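5 min read

Section 4: Teaching your first sorting task by hand

OK, by now the arm is bolted down, it's powered up, and you've run the joint check from Section 3. If you skipped the joint check, go back and do it, I'll wait. I skipped it once in December and spent a whole evening chasing a wrist that was off by a hair.

I wrote this part for the Dilness arm with the Privton hand controller, which is what we use. If you have the older Ngubane controller, the steps are the same but the record button is on the left and you have to hold it down the whole time (annoying, I know).

Before you start

1. Put your work board on the table and push it around a little with your palm. If it slides, fix that first. A board that creeps during a session will ruin your recordings and you won't notice until playback.

2. Pick your blocks. Simple shapes, solid colors, a couple of each. Don't go wild here! Four in a group is plenty for a first try.

3. Set the speed limit to 40 percent. You can raise it later when your hands know what they're doing.

CAUTION: Keep the stop button where your free hand can slap it without looking. Not behind you, and not under the keyboard.

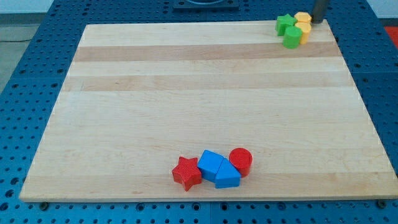

Recording a demo

4. Press Home and let the arm settle. Every recording should begin from the same spot.

5. Press Record, wait for the beep, and then count to two in your head before you move anything. My first batch all started with a jerk where I jumped the beep, and I had to trim every one of them by hand.

6. Come in over the block from straight above. Stop. Go down. Close. Stop again, just for a moment, and lift. It feels silly and slow, but those little stops make it much easier to see where a grasp went wrong when you play it back.

7. Carry the block higher than you think you need to, so you clear anything standing in the way. Set it down, open, and back straight up before you head anywhere else.

8. Press Record again to finish, then Home.

NOTE: Stars are harder than cubes. Grab a star across two points and it likes to spin in the fingers, so turn the wrist until you've got it across the thick part of the body. Cylinders are easy from the top as long as you're centered. For the triangles I close on the two flat ends, but Bergþóra Oddsson does it the other way and her success rate is better than mine, so try both.

9. Now move the blocks and do it again. Really move them. Near edge, far edge, bunched up, spread out, turned at odd angles. If they always start in the same place, the arm learns the place and ignores the block.

10. Keep going until you have 70 good ones. I do them in sets of 14 and take a break between sets, and yes, the fifth set is always the sloppy one.

What to throw away

Delete any demo where you dropped the block or bumped another one. A small correction in the middle is fine, leave those in! They show the arm how to get back on track.

CAUTION: Never reach onto the board to straighten a block while the controller is live. Press Pause, check that the light is amber, and then reach.

If you're planning to stack blocks later, save this set under its own name. Section 6 asks for 300 demos and you can count these toward it.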